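Sunday, walkthrough before the laundry bench goes live again. Printed copy is on the clipboard, comments are mine, and yes, some of them ran long.

# Chore Cell Safety Check – Castness Workshop, Laundry and Light Tidying

**Cell:** Disance folding bench, arm 2
**Result:** Pass for supervised running, two items open

## 1. Floor and surroundings

- [x] Taped keep-out line intact on all sides
- [x] No stools or baskets inside the line
- [x] Floor dry, no lint drifts
- [ ] Cable cover flat at the doorway

*Comment:* The cable cover has curled up at one end again and I caught my shoe on it twice. I've weighted it for now, but it needs screwing down. Funny thing, we spend weeks arguing over whether an arm can be trusted near people, and the item most likely to put someone in the ER is a strip of rubber from the hardware store!

## 2. Stops and power

- [x] Emergency stop, bench side
- [x] Emergency stop, door side
- [x] Arm holds position on power loss
- [x] Restart needs a deliberate button press

*Comment:* All good. I hit each stop in the middle of a move, with a towel in the grip, and the arm held both times. The door-side button is stiffer than I'd like – you have to mean it. Not a fail, but I'd swap it before the Rerkovia people come to visit in June.

## 3. Speed and reach

- [x] Reach limit set to 700 mm
- [x] Slow mode on whenever the gate is open
- [x] Nothing above head height

*Comment:* The settings sheet still says 800 mm, left over from the old bench, so I crossed it out and wrote 700 in pen. Somebody please fix the file too, or it will creep back the next time we reload. Slow mode really is slow. I could have folded the whole basket myself while it crossed the bench once (I'm a fast folder, to be fair).

## 4. Pinch points and grip

- [x] Grip force within the limit for cloth
- [x] No sharp edges on the fingers
- [x] Release button works with cloth in the jaw
- [ ] Snag test on zippers and drawstrings

*Comment:* Cloth is where I get picky. A mug is either in the hand or it's on the floor, and you know right away which. Fabric bunches, droops and slides around, and one pinch in the wrong place can bring up two layers when you wanted one. My worry with the fleece pieces is where the grip lands compared with the seams. Pull from a decent edge and the thing hangs more or less the way you'd expect. Pull from the middle and you've got a lump.
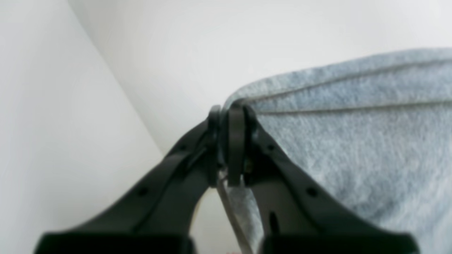
*Item 4: fleece held near the stitched edge, fingertips close together.*

I couldn't finish the snag test because there wasn't a single hoodie with a drawstring in the bin. Please bring one in, an old one, nothing you love. Until that box is ticked, no zippers and no strings on this bench.

## 5. Load and wear

- [x] Cycle counter read and logged: 1,928
- [x] Fingers wiped down
- [x] Mounting screws snug
- [x] Next finger check set for 500 cycles from now

*Comment:* Nothing rattles. I put a wrench on every mounting screw and none of them moved.

## 6. So, can it do the chores yet?

- [x] OK to run with a person at the bench
- [ ] OK to run alone

*Comment:* I know this box isn't on the Sauerland version of the form, but everybody asks me, so I added it. My answer is still "some of them, with me standing there." Flat towels, sure, I'd let it work through a stack of those while I drink my coffee at the line. Sweatshirts and blankets I want to watch. It can hold on to a piece of fleece just fine, but holding is the easy bit, and turning a sleeve the right way out is a whole other evening. I do think we'll get there, and I was a lot grumpier about it a year ago!

**Open items**

1. Screw down the cable cover at the doorway
2. Snag test, zippers and drawstrings

Settings file and door button are on the wish list, not blocking. Recheck once both open items are closed, and leave the clipboard on the hook this time, please.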